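Workshop > Notebook > Bench kitchen

5 min read

16 Jan 2022

Table first, then eggs, then complaints.

The gray table has now had three coats of the Faserwood oil and I am calling it finished, mainly to stop myself buying a fourth tin. The grain runs the long way and still shows, faintly, which was what I wanted. The front edge took the oil worse than the top did. I sanded it back twice in August and once more last week and have decided it has character.

Purpose of the exercise, for anyone reading this who missed the discussion: we want a cooking station in the workshop that one person can lay out in a couple of minutes, make eggs at, and clear again before somebody needs the surface for glue. The old arrangement was a shelf, a hot plate and a lot of optimism. The hot plate has been retired to the high cupboard, where it can think about what it did to the extension cord.

Layout as of this morning. Cutting board goes on the left, because the outlet is on the right and I don't want anything damp near it. Eggs to the back. I keep wanting to put them at the front, where they're easy to reach, and I keep remembering the last time. The spatula lives on the board. It has no other home, despite the hook I put up for it, which turned out to be a very good hook for a dust mask.

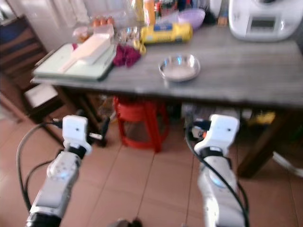

The board itself is the pale green one from the Totaston box. I was against it on the grounds of color and have come around on the grounds of it being the only one that doesn't rock. It never sits square to the edge of the table for more than a minute, whoever puts it there. I tried a damp cloth underneath. It stayed put beautifully and left a mark in coat number two, so no more of that. The magenta cloth is now for hands and spills only. Please wring it out and hang it up. Balling it up next to the board does not count as putting it away, and I say this as the main offender.

Measured the top while I was at it: 95 cm from the wall to the far leg, which is less than the drawing says. The drawing also says there is a drawer. I have stopped arguing with the drawing.

Costs so far. Oil, sandpaper, brushes, the board and a replacement for the leg we don't discuss come to 419, against the 400 I said it would be. I consider this a triumph of forecasting. The Flotent people quoted 1,108 for a ready-made unit with a splash panel and "integrated storage," meaning a shelf. We already have a shelf.

Egg notes. Medium heat, a little butter, wait for the butter to stop making noise. The flat white spatula is better than it looks for folding and hopeless for flipping, as the head is too stiff to get under anything. Scrambled it is, then. Salt after. I know there's a school of thought on this and its members are welcome to cook.

Still open:

- Chan rack hasn't shipped. When it comes it goes on the wall behind the table, above the jars, and I'd like to be asked before anyone drills.
- Jars need labels. A yellowish tint is not a label.
- Front edge: one light pass with the fine paper, then leave it alone. Really leave it alone.
- Somebody took the good pencil off the window sill. I'm writing this with the carpenter's one and it shows.

Next entry after the rack arrives, or after the oil has had a week to harden, whichever gets here first. Until then plates only on the tabletop, no hot pans, and that includes pans that are "hardly hot."

3 comments · 2 shares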